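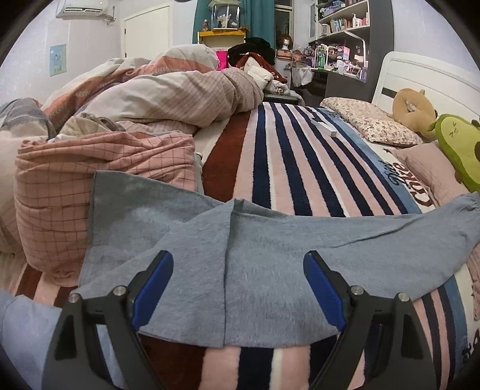 A knit garment laid out on a striped blanket.

Transferring saved progress in Prodonura from a desktop computer to an Android tablet

Community Help > Games > Adventure and Puzzle > Saved Games and Accounts

Posted by Treasa Brophy
Tags: saved games, Android, desktop, Prodonura

I am seeking guidance on moving my progress in the adventure game Prodonura from the Windows desktop edition to the Android edition. I purchased the desktop edition first and have played it as far as the end of the third chapter. In July I purchased the Android edition for use on a tablet while traveling, on the understanding that both editions would share the same progress.

When I open the Android edition and sign in with my Iseck account, the title screen displays my account name correctly. The list of achievements also matches the list on my desktop computer. The "Continue" option, however, remains gray, and the only choice available to me is "New Journey." I have not selected it, as I am concerned that beginning a new game may replace my existing progress on both devices.

I have taken the following steps so far:

Signed out of the Iseck account on the tablet and signed in again.
Restarted the tablet.
Confirmed that the desktop edition shows "Cloud Save: On" in the Options menu.
Left both devices connected to the network overnight.

The desktop edition is version 2.4. The Android edition does not appear to display a version number on the title screen, and I have been unable to find one elsewhere. My desktop save includes the completed observatory puzzle and both endings of the ferry chapter, and I would prefer not to repeat them. The ferry chapter in particular took me several evenings.

I would be grateful for answers to two points. First, is it possible to transfer the saved game at all? Second, if I select "New Journey" on the tablet, will my desktop progress be affected?

Comments

Narayanan Reddy: Please state whether you play in Classic mode or Guided mode on the desktop. The two are stored separately.

Treasa Brophy: Thank you for your reply. I play in Classic mode. I was not aware that this made a difference.

Divya Warrier
Accepted by the poster

The transfer is possible, but it must be started from the desktop edition. The "Cloud Save" setting you mention covers achievements and settings only. Journey files, which hold your actual position in the story, are sent separately through a function called "Share Journey." This function is turned off by default in the desktop edition, and its location in the menus is not obvious.

Please proceed as follows.

On the desktop computer:

Open the game and load your most recent save in the usual manner. The function does not appear on the title screen and can be reached only from within a loaded game.

Move your character to a rest point. In the third chapter the nearest one is the lamp room below the observatory. If you have already left the observatory and cannot return, the bench at the ferry landing is also a rest point.

Open the journal, select the last tab, and choose "Share Journey." You will be asked to confirm your Iseck account password.

Wait for the message "Journey shared" to appear. On a slow connection this may take several minutes. Do not close the game during this time.

Exit to the title screen before closing the program. Closing the window directly from within the game will sometimes leave the file marked as in use, in which case the tablet will refuse to open it.

On the tablet:

Open the game and sign in.

From the title screen, open Options, then Account, then "Receive Journey." Your shared file should be listed with its chapter name and hours of play.

Select the file and choose an empty slot. The "Continue" option should then become available.

With regard to your second point, selecting "New Journey" on the tablet will not affect the desktop save. A new game is written to the first empty slot on the device where it is started. It is nevertheless advisable to leave it alone until the transfer is complete, so that you do not have two similar entries in the list and choose the wrong one.

Two limitations should be noted. The file is copied in one direction at the moment you share it, and later progress is not kept in step. If you play on the tablet during your travels and wish to continue on the desktop computer afterward, you must share the journey again from the tablet, using the same journal tab. In addition, each journey file may hold no more than 200 journal entries when shared. Players who have made a large number of personal notes may be asked to remove some of them first. The entries written by the game itself are included in that total.

The version number on Android is found under Options, then About, at the very bottom of the page beneath the list of credits. Both editions should be at version 2.4 or later. If the tablet shows an earlier version, please update it before you attempt the transfer.

Comments

Treasa Brophy: I followed these steps on Wednesday evening and the file appeared in the list as described. My tablet was on version 2.2 and required an update first. The "Continue" option is now available and the ferry chapter is marked complete with both endings. Thank you for the clear instructions.

Sudheer Pisharody: May I ask whether the same procedure applies to Guided mode?

Divya Warrier: It does. The Guided mode journal has fewer tabs, but "Share Journey" remains on the last one.

Tharun Nambiar

It is not possible. The editions are separate products and the saves are not compatible. I had the same difficulty with Birano, by the same publisher, and in the end I began that game again from the start. It is a shorter game than Prodonura and the loss was not serious in my case. The touch controls on the tablet are very good, particularly for the sliding puzzles, and a second playthrough may be more enjoyable than expected.

Comments

Divya Warrier: Birano does not include the sharing function. The information above does not apply to Prodonura from version 2.4 onward.

Tharun Nambiar: I was not aware of the change. I will leave the answer in place for owners of Birano.

Sudheer Pisharody

The accepted procedure is correct. I wish to add some information for members who complete it and then encounter an error when they load the game on Android.

The most common message is "Journey could not be opened (13)." In my experience this refers to storage space on the tablet and has no connection with the account. The game requires 900 MB of free space in internal storage to unpack the chapter data for a journey that is already in progress, even where the game itself is installed on a memory card. A new game does not require this, as the chapters are unpacked one at a time. After freeing the necessary space, close the game fully and select the received file once more. It is not necessary to share it again from the desktop computer.

Members who use the Kurup controller with the desktop edition should also be aware that button assignments are carried over with the journey file. If no controller is connected to the tablet, the on-screen buttons may be hidden when the game opens. Touch the upper left corner with two fingers to open the menu, then choose Controls and "Restore touch layout."

Finally, the score in the card game at the inn is limited to 3,000 in the Android edition. A higher score from the desktop edition will be shown as 3,000 after the transfer. The achievement is retained, and the desktop save keeps the original score.

Comments

Narayanan Reddy: I can confirm the two-finger menu. On my telephone it responds only when the device is held sideways.

Treasa Brophy: I have not received the error, but the note on the card game explains my score. Thank you.

This topic is marked as resolved. Members with a different problem are asked to open a new topic and to state the version number of each edition in use.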